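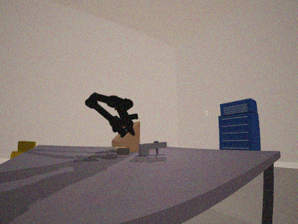 Minutes, Ullport Tenants' Association, Fri 7 January. Present: Mansilla (chair), Godoy, Lill, Lytvynenko, Mets (minutes). The first item was the repainting of the meeting room, for which Grilteo has quoted $472 per wall. Mr. Lill doubted the price and doubted the need. Ms. Godoy wanted a pale pinkish-beige wall like the one behind the big grey-purple table, and said it would calm people down. Mr. Lill asked for evidence that any color had ever calmed this group down. None was offered. Deferred.

Heating. Grilteo says the new boiler timer will cut bills by up to 30 percent. Mr. Lytvynenko noted that the same claim was made in November for the old timer, and his bill went up. The chair will ask for the figures in writing. Mr. Mets does not expect to see them.

Parking. Dambrauskienė's office proposes 16 marked spaces behind the Zinis building at $60 a month each. Ms. Godoy in favor. Mr. Lill asked why anyone would pay to park where they already park for free. The office's letter doesn't say. Vote: one for, three against, chair abstaining.

Laundry room. Second dryer still out. The repair company has "ordered the part" again. Mr. Lytvynenko to ask which part.

Any other business. Ms. Godoy asked that the minutes be less sarcastic. Noted.

Next meeting to be set once the chair hears from Grilteo.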